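Dish week, part two (there will be a part three, sorry)

OK so quick one because I have to get back down there before Natália takes my slot. November is eating us alive. The target for the Galtano set is 200 good demos of plate washing and as of this morning we have 112. Which sounds fine! Until you remember how long the first 77 took.

For anyone new: I teleoperate. I sit behind two little leader arms, I move them, the two big arms copy me, everything gets recorded, and later a policy gets trained on it and does the job worse than I did. Then we go find out why. Usually the why is me.

Last month was towels. Towels are forgiving. You fold one badly and it's still a folded towel. Washing a plate with a sponge when you can't feel the plate, can't feel the sponge, and your right hand is two fingers wide... different animal.

What changed since part one:

Left arm is sponge, right arm is plate. Always. I had been swapping depending on how the plate was lying and Bořivoj made a face at the replay and said pick one. He was right, annoyingly. Half my early episodes had the arms trading jobs halfway through and the model learned to dither. It would go for the sponge with both. Very sad to watch, like two people reaching for the last cookie forever.

Also slower starts. I used to come in fast over the tray since I know where it is. The arms don't need to know that I know, if that makes sense. Now I come in, pause, take the grip, pause, then scrub. The pauses get trimmed a bit in processing but the model seems to like having a clear moment before contact. Iveta thinks this is superstition. Iveta has not washed 112 plates.

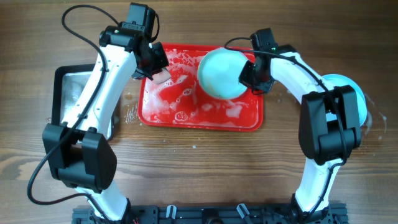 Sille Ketilsson
Teleoperator and part-time data wrangler, Flenadeo

So, the sponge. Sponge on the left rim, plate held at the right edge, suds all over the red tray. Getting to that position takes me maybe four seconds on a good run and an embarassing amount of time on a bad one. The plate wants to spin. You pinch the edge and push with the sponge from the other side and if you push even slightly off center it rotates right out of the jaws. With a human hand you'd just put your palm on it. No palm.

Things I've tried for the spin problem:

Pinching harder. Nope, the rim squirts out.

Pushing the plate against the back rim of the tray first, then scrubbing. Better. The tray does some of the holding for you. This is my current favorite and about the only trick I'd pass on to someone starting tomorrow.

Scrubbing in short strokes toward the gripper. Good for stability, bad for the smudge if the smudge is on the far side.

Regripping between strokes. Looks clumsy, works ok, and Rozália says she actively wants more of it in the data so the policy learns to recover. So now when I slip I don't abort. I fix it and keep going. Big relief, because aborting every time was how the first week went and it makes you tense, and tense hands on the leader arms show up in the recording as this tiny shake. You can see it in the plots. Mortifying.

Soap is the other thing. Too little and the sponge drags and takes the plate with it. Too much and everything looks white on the cameras and the person labeling (Natália, mostly) can't tell clean from foamy. We argued about this over lunch and settled on a squirt before each batch and top up when it goes flat. Scientific. Bubbles are never in the same place twice and I've stopped caring, Rozália says that's good for the data anyway.

And the water gets out. It always gets out. I wipe the table between batches and by the third plate there are drops on the wood again. Bořivoj wants to move the whole setup onto something that isn't wood. Fair. I said after the 200. He said the table might not make it to the 200. We'll see.

Cables: fine, thanks for asking (two of you did, in the comments on part one). They loop up over the wrists and I was scared of snagging on the plate lift, but I've only had to stop for it once, and that was me doing something silly with the left elbow.

The part I keep getting wrong is the letting go. Everyone practices the grabbing. But at the end of the episode I have to release the plate without flicking it, drop the sponge somewhere sensible and back both arms out, and by then my brain has already decided I'm done and gone for coffee. Longest recording I threw away was 159 seconds, a lovely clean scrub, and then on the way out I dragged the plate up over the rim with the back of a finger. Binned. Said a word.

I now say "not done" out loud when I start the release. Iveta can hear it from the next bench. She's started saying it back.

A reader asked if you could skip all this and just grab the arms and move them by hand. You can, and we did that for some of the Thibodeaux work, but then your own hands are in every camera view and you need a third and fourth hand for two arms, plus you're leaning over a tray of suds. For this one the leaders are way nicer. Drier sleeves.

Plan for the rest of the day: two batches before 4, replay check with Bořivoj, then I want to try starting with the plate flipped over, which I haven't been brave enough to do yet. Getting a flat plate turned over with those jaws is going to be its own post.

Ok Natália is standing by the rig looking at the clock, going. Will answer comments tonite.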